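Equipment Planning Group, Odidham site
Minutes of the meeting held on 22 Aug 2018

Present: Katherine Marulanda (chair), Octavio Lozano, Jhair Agudelo, Wilmer Ñahui
Apologies: Eusebio Villca
Minutes taken by: Wilmer Ñahui

1. Minutes of the previous meeting

The minutes were accepted with one correction. Under item 4 the word "rent" should be read as "lease". Octavio asked that in future the draft is sent to the members before it is put on the site page.

2. Gripper fingers and spare parts

Jhair presented the request for replacement fingers. The present supplier, Lornari, sells the fingers only in pairs, at 42 pounds the pair. He proposed to order eight pairs, so that the grocery picking bench does not stop when a finger is damaged. Katherine asked if the screws are included in this price. Jhair did not know and will ask.

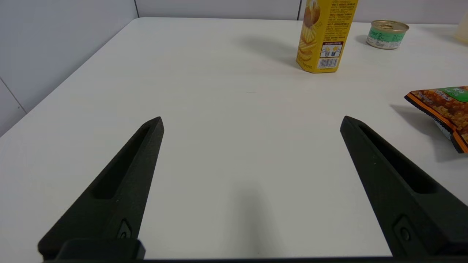
Reading time: 3 minutes

The group discussed if the fingers should be bought with the long slot on the inner face, as now, or with a flat face. Octavio prefers the flat face for tins with a round side, but he has not tested it. It was agreed to order six pairs of the present type and to ask Lornari for a quotation for two pairs of the flat type. The cost of both must stay inside the small parts budget, which has 531 pounds remaining until January.

Action: Jhair to write to Lornari, also about the screws.

3. Second arm

Katherine reported that the request for a second arm was returned by the finance office with questions. They want to know how many hours the first arm is in use each week, and if a second shift would give the same result with less money. Octavio said that the arm is in use for some 40 hours a week and that a second shift would need a second trained operator, who is not in the plan. Katherine asked him to put this in writing, with the cost of training shown separately.

There was a longer discussion about leasing. Bermúdez offers a lease with service included, but the contract cannot be ended early. Wilmer was against signing before the finance office has answered. Jhair was of the opinion that the offer may not be open for long. No decision was taken. The item returns to the next meeting.

Action: Octavio to prepare the written answer. Katherine to ask Bermúdez until which day the offer is valid.

4. Cables and bench fittings
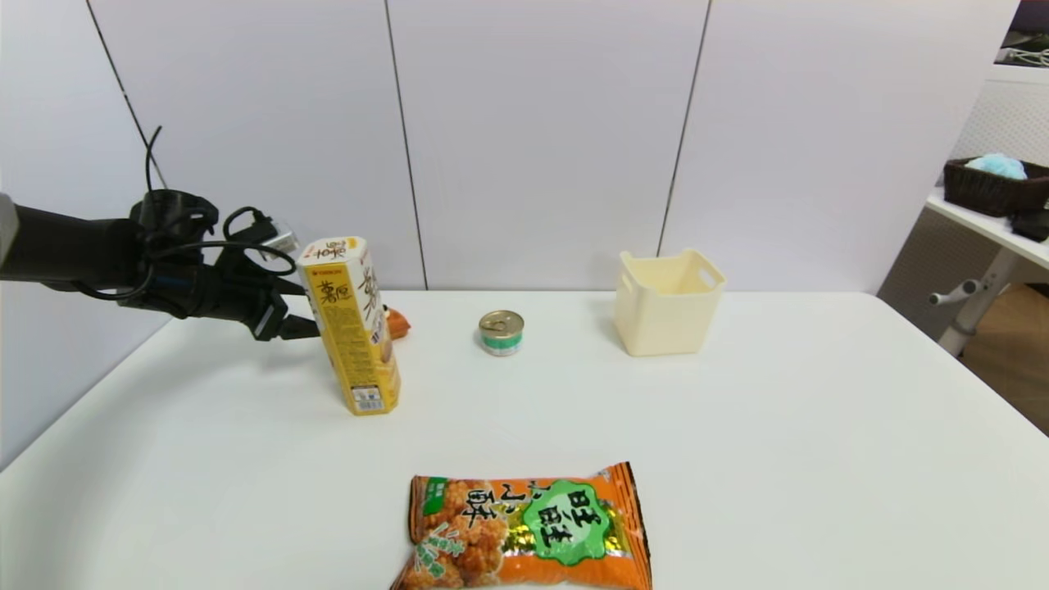

Octavio asked for money for cable guides and sleeves, which were removed from the budget last year. He explained that the cost is small compared with a stopped bench. At the wrist of the arm the black cables go round and above the gripper, and one thin cable stands in an arc well over it, so he wishes to have a guide at this point first. Katherine agreed in principle but wants a price from more than one firm. Gedberg was named as a possible supplier, and Wilmer has their catalogue.

Jhair asked if storage bins for the bench can be paid from the same line. Katherine answered that bins belong to consumables, together with the tins and snack packets for the tests.

Action: Wilmer to obtain prices for cable guides from Gedberg and one other firm.

5. Any other business

Eusebio sent a note before the meeting to ask that the service visit is not planned in the same week as the stock count. This was noted.

The key of the parts cupboard is now kept in the site office. Members must sign when they take it.

6. Next meeting

The date will be sent by Katherine when the finance office has answered about item 3.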